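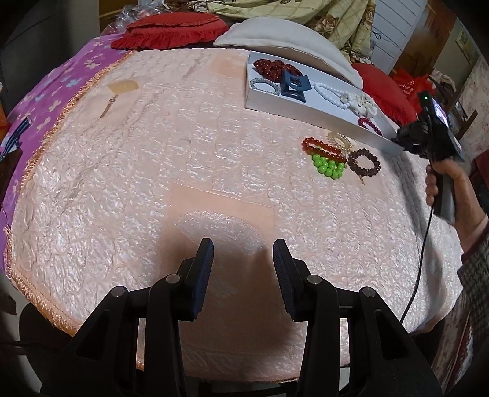
**Metville, June 23, 2026**

We've had the Nukance hand-held gripper kit for a while now, and I'm still finding excuses to pick it up! It comes as a pair, one for each hand, with a small screen on top and a vertical handle that feels natural very quickly. You squeeze, the two ribbed pads close, and the whole grasp is recorded for teaching a robot arm later on.

Bracelets have become my favourite test. Beads roll and bunch up, and a crinkly cloth doesn't help (try getting a pad under a bracelet lying flat on one, it's a proper puzzle). Otis Rosenthal at Alcantara set us going with jewellery sorting in April, and our count stands at 607 recordings, 356 of them two-handed. I'd expected to be bored by the fiftieth. Not a bit of it!

Small grumbles: the cable needs watching when you reach across a table, and I'd like a slightly slimmer handle for smaller hands. The pads are lovely though, grippy enough for thin rings if you come in slowly and keep the tips level with the tray. 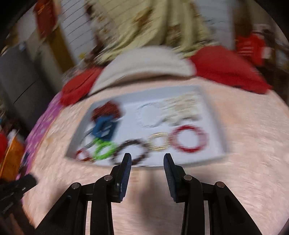 ## Price and trying one out

The pair costs 1099 pounds with the recording software included. Pleltside has 4 sets to lend, so do have a go before you buy. Bring your own fiddly objects, the odder the better.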